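3.2 How people put the tools back

I'll admit I went into this part of the study thinking it would be the boring one. We had spent most of January watching people take tools out of their cases at the Brumlow repair workshop, and the putting-away was something I noted at the end of a session, usually while looking for my coat. Then I read my notes back and found that almost every complaint the members had made was about packing up. A case that won't shut gets talked about. A case that opens nicely doesn't.

So we went back and did it properly, with 12 members and four cases, each case holding a different kit. The members were asked to finish whatever small job they had brought in, put everything away as they would at home, and tell us when they were done. We gave no time limit and no instructions about which piece went where. In all we logged 400 returns, a return being one piece put back into a case and left there (if someone pulled it out again to try another slot, we started over with that piece).

I should say something about the cases themselves, which I have become fonder of than I expected. They are hard-shell carrying cases, the sort a drill or a socket set comes in, and people judge them from the outside before they ever lift the lid. Figure 4 shows one closed.

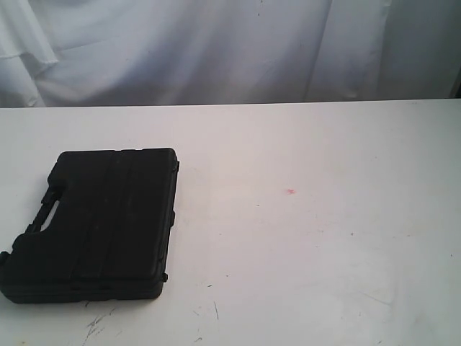 Dennis Nyanda
Workshop lead and corresponding author, Mirkham Household Repair Study

Figure 4. Closed carrying case on a white tabletop, with the handle to the left and raised ridges across the lid.

The handle turned out to matter more than the ridges, though I like the ridges. With a molded grip like this one, members nearly always turned the case so the handle faced them before packing, and they kept it that way even when it meant reaching over the open lid for a screwdriver. One member told me she thinks of the handle side as "the front door." Two others used the same idea without the phrase. I had been setting the cases out with the handle off to one side, as in the figure, and never noticed that I was making everyone turn them.

Now to the slots. Of the pieces that had a slot of their own shape, 70 percent went back to the right one on the first try. The trouble was with the small things — bits, adapters, the little hex keys that come with everything — and the members dealt with it in ways I found very sensible. Some dropped all the small pieces into the largest open space and closed the lid on them. Some lined them up by size first, on the table, and filled the case from one end. Earlier work by the Hattar group treats the first habit as a mistake, and I don't agree with that at all. The lid closed, the case could be carried, and the owner knew where to look next time!

We also asked members to pack the same kit into a Priltix fabric roll, mostly out of curiosity. They were quicker with the roll and less happy with it. Several people said they missed the click of a case closing, and one rolled and unrolled hers again to check that nothing had been left out. With a hard case the lid does some of that checking (a wrench lying crosswise will stop it from closing), and people clearly lean on it.

Where a lid did refuse to close, we noted what happened next. Pressing harder came first in every session, usually with the flat of both hands. Only after that did anyone open the case and look. The pieces moved at that point, and the reasons people gave for moving them, are covered in Section 3.3.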